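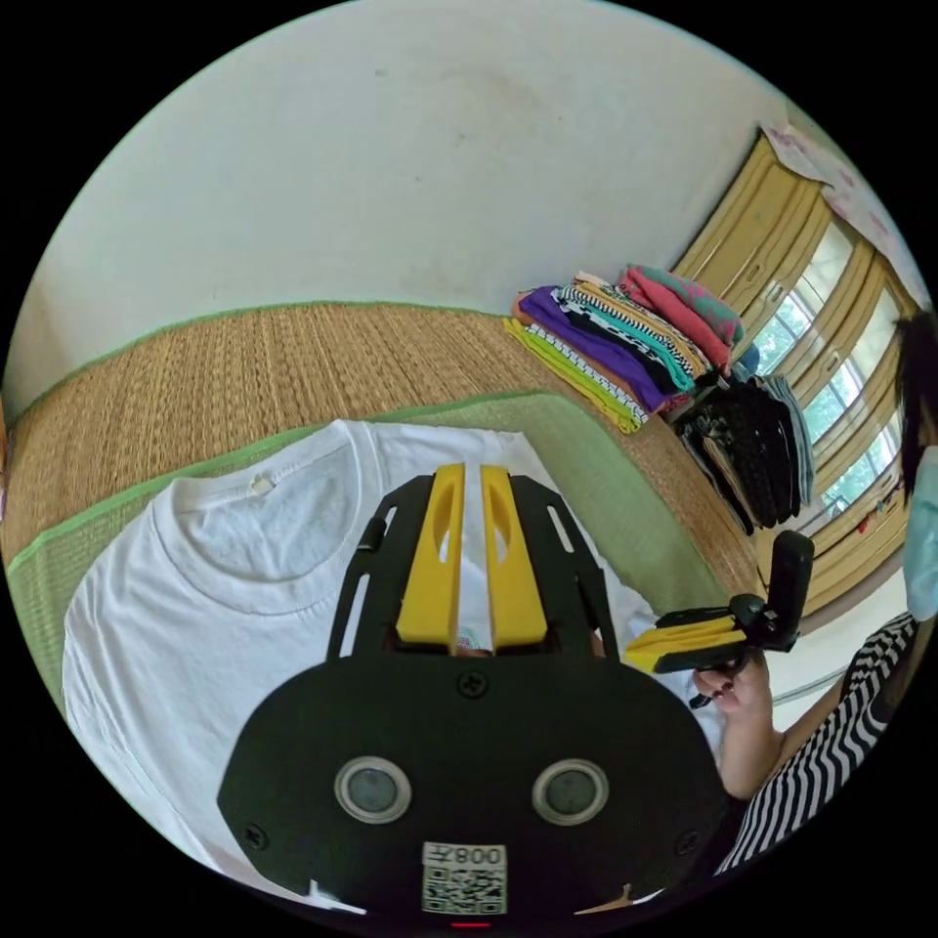 Figure 9.1 White T-shirt laid flat on a woven mat

Chapter 9
Connecting Flights and the Minimum Connecting Time

Key terms: hub, bank, minimum connecting time, misconnect, interline

Chapter 8 dealt with flights that carry passengers from one city to another with no stop. Many trips do not work that way. A traveler going from Fan to Furlow on Stelura, the small carrier used throughout this book, must change planes at Cluter. The airline sells the trip as one ticket, and the schedule has to leave enough time for the passenger and the checked bags to get from the first plane to the second.

The shortest gap an airline may sell is called the minimum connecting time. It is set for each airport, and often for each pair of terminals. A domestic connection within one terminal gets a short minimum. A connection that includes passport control gets a longer one. Reservation systems check the minimum before they offer a trip, so a flight that leaves even one minute too early will not appear in the results.

Airlines that run a hub group their arrivals and departures into banks. At Cluter, Stelura has 3 banks a day. In the March schedule used for the problems in this chapter, the midday bank brings in 127 connecting passengers, and the first departure of that bank leaves 20 minutes after the minimum has been met for the last arrival. Schedulers call this extra time the buffer.
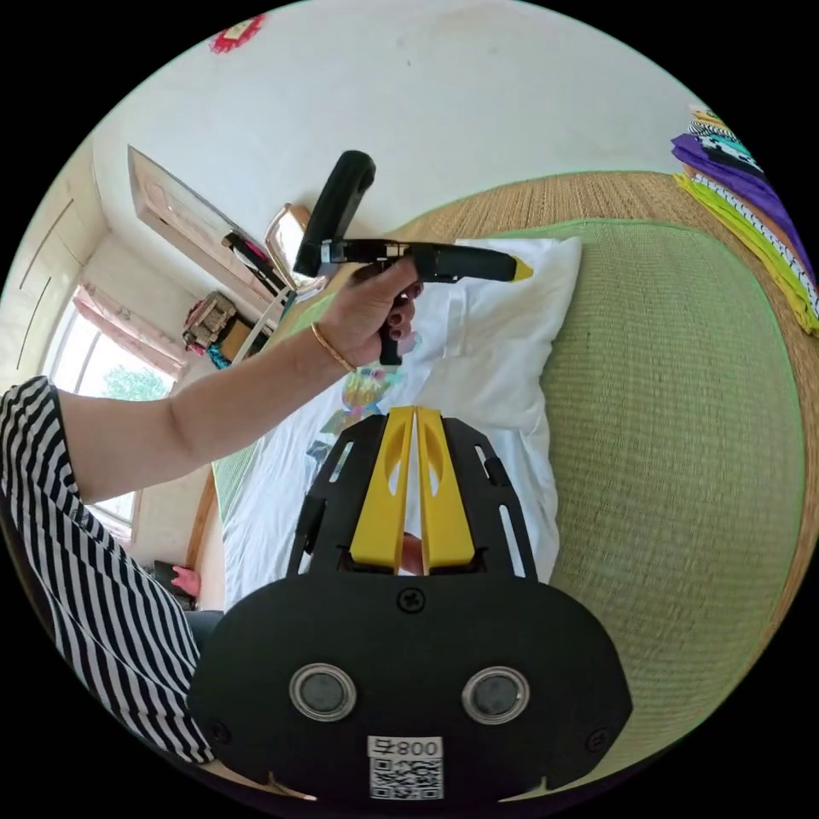

One reader of the previous edition wrote that the buffer should be taught before the minimum, as station staff work with the buffer all day and seldom look up the minimum. We have kept the older order. The buffer is measured from the minimum, and the problems in Section 9.2 need both.

9.1 What Goes into the Minimum

Start with the passenger's walk. The airport measures the distance between the two farthest gates that a connection might use, then applies a slow walking speed. Time to leave the aircraft is added at one end, and the door closing time at the other. Bags are timed separately, and the longer of the two results is used.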